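Adar has put its wire hat stand on sale after a spring of bench trials, the company said on May 12, 2018. The stand is a small tabletop model for soft hats, formed from curved metal rod and finished in yellow-orange. It is sold singly or in cartons of 30 and is aimed at shops that display bucket hats, sun hats and other unstructured styles.

Soft hats are a known problem in retail display. A felt hat with a stiff crown will sit on almost any block. A cotton bucket hat has nothing in the crown to hold it up, and the brim drops under its own weight. On a flat shelf the crown folds, the front panel tips back and any logo on it ends up facing the ceiling.

The Adar stand deals with this by supporting the crown from inside. Curved rings form an upper dome, with a horizontal ring around the middle. A thin vertical rod joins the dome to a circular base ring, and a straight bar crosses the base. The brim hangs free.

Mawar Wattimena, who ran the bench work, used a plain black bucket hat with a small white logo on the front for the handling checks. Each check has two steps: lift the hat off by the crown, then set it back with the logo to the front. The hat is held by the crown only, as handling by the brim stretches the seam where brim and crown meet.

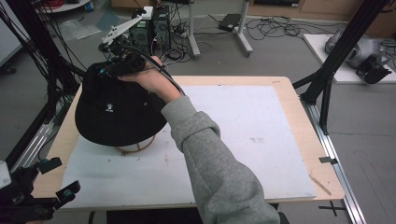 *Bucket hat held by the crown over the test table, with the ring-shaped stand on the board below.*

Wattimena logged 789 placements over the trial. A placement was passed if the crown stood without a fold on the front panel and the brim hung level to the eye. It was failed if the hat had to be touched a second time. Most of the failures came from hats set down off center, which lets the dome press against one side of the crown and pulls the brim up on the other.

"The hat finds its own position if you come straight down," Wattimena said. "If you come in from the side, the front of the brim catches the middle ring and you have to start over."

The same hat was also laid directly on the table to give a comparison. Without a stand, a wide brim spreads over the surface and takes up more shelf than the crown needs. It also picks up whatever is on the shelf - dust, in most shops, and this shows quickly on black cloth.
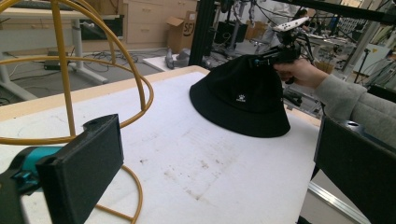 *The hat resting on the tabletop, with the wire stand to the left.*

Two changes were made before the stand went on sale. The vertical rod was lengthened by 9 millimeters so that a deep brim clears the shelf. The bar across the base was moved to the center line, where it stops the base ring from twisting when the stand is pushed along a shelf. An earlier sample with no bar went out of round after a few days of use and was dropped.

The finish was left as it was. Adar had considered a black version, which would disappear under dark hats, but stores that saw the samples asked for a color that staff could find in a stockroom. A black finish may be added in September if orders support it.

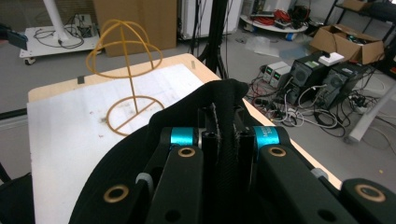 Stability depends mainly on the shelf. The base ring needs a flat surface, and a paper liner is acceptable as long as it lies smooth. A curled edge under the ring is enough to make the stand lean, and a leaning stand will let a heavy hat slide toward the low side. Adar advises against use on glass unless the base is fixed with clear pads, which are not supplied.

The stand does not come apart. Stores short of storage space may see this as a drawback, given that flat-pack card stands such as the Stenex fold down to almost nothing. Card stands wear at the folds, though, and Adar expects most of its orders to come from shops that keep the same display up all season.

Gremel will handle distribution to independent hat shops. Govindasamy, a chain of 8 travel goods stores, has placed the first order and plans to use the stands on its window shelves, with one hat to each.

Stiff straw hats and caps with a long bill fall outside the recommended use. Straw can crack where it bears on the middle ring, and a cap tends to tip forward under the weight of the bill. A version with a shallower dome for caps is on the drawing board, with no date set.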